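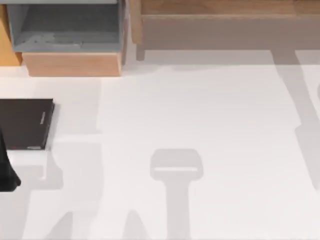 7 min read

Home Course outline Handouts Problem sets Contact

Handout 6: Light Sources, Illuminance and Shadow Edges
Interior Lighting, introductory course
Notes by Cathal Mulligan

6.1 Scope

Handout 5 dealt with lamp output. The present notes deal with what reaches the work surface and how the shadows on it behave. Read them before the February lab session. The derivation in 6.3 will be used again in Handout 8, where the source is a window.

6.2 Illuminance at a point

Luminous flux is the total visible output of a source and is measured in lumens. Illuminance is the flux arriving per unit area and is measured in lux. One lux is one lumen per square meter.

For a small source of intensity I (in candelas) at distance d (in meters) from a point on a surface:

E = I cos(a) / d^2

where a is the angle between the incoming ray and the line perpendicular to the surface. Two consequences matter in practice. Doubling the distance cuts the illuminance to one quarter. Tilting the ray to 60 degrees from the perpendicular cuts it to one half, with distance held constant.

The formula assumes a source that is small compared with d. A common working rule is that d should be at least five times the largest dimension of the source. Closer than that, the source has to be divided into patches and the patches summed.

Worked case. A small downlight has an intensity of 3000 cd straight down. The desk is 2.45 m below it. Directly under the lamp, E = 3000 / 6.00, or 500 lux, which is a usual design value for desk work. Now move to a point on the desk where the ray makes an angle of 30 degrees with the perpendicular. If the intensity in that direction is still 3000 cd, the distance grows to 2.45 / cos 30 and the result is 500 x (cos 30)^3, or 325 lux. Real downlights are less intense off axis, so the measured value will be lower.

6.3 Umbra and penumbra

A point source casts a shadow with a hard edge. A source with width casts a shadow in two parts. In the umbra no part of the source can be seen from the surface. In the penumbra part of it can. The width of the penumbra at a straight edge is

p = s h / (D - h)

where s is the source width, h is the height of the edge above the surface, and D is the height of the source above the surface. It follows from similar triangles, with the source directly over the edge.

Take s = 0.60 m, D = 2.40 m and h = 0.10 m. Then p = 0.026 m. Replace the panel with a bare lamp 0.06 m wide and p falls to 0.0026 m. To the eye, the first edge is soft and the second is sharp.

When h is small the penumbra narrows toward zero. A sheet of paper lying flat has a crisp edge under any ceiling fixture. A hand held above the same paper does not.

6.4 Interreflection

Shadows indoors are rarely black. Light returns from the ceiling, the walls and the surface itself. Matte white paint returns most of the light that strikes it and mid-gray returns far less. For a first estimate of the indirect part, treat the room as a closed box:

E(indirect) = F r / (A (1 - r))

F is the total flux leaving the fixtures, r is the average reflectance of all room surfaces, and A is their total area. The estimate is poor for long rooms and for rooms with one dark wall.

6.5 Lab preparation

The two test rooms are Grinia and Skolwood. Grinia has diffuse ceiling panels. Skolwood has track lamps and black curtains; keep the curtains closed. Meters are signed out from the Gallagher cabinet and must be back by 4 p.m. Zero the meter with the cap on. Take 24 readings on the marked grid and stand well back from the sensor while reading.

Report the measured values, the direct component from 6.2, and the difference. Groups using the Brorketness data sheets should note that the intensities there are given per 1000 lumens and need scaling.

Comments

tkl
In 6.3, does D run to the ceiling or to the lower face of the fixture?

C. Mulligan
Lower face of the fixture.

Marnie
The 325 in 6.2 matches mine. I had squared the cosine the first time.

pwd_88
Is the closed box estimate allowed for Skolwood with the curtains closed?

C. Mulligan
Yes, but include the curtain area in the average and comment on the error.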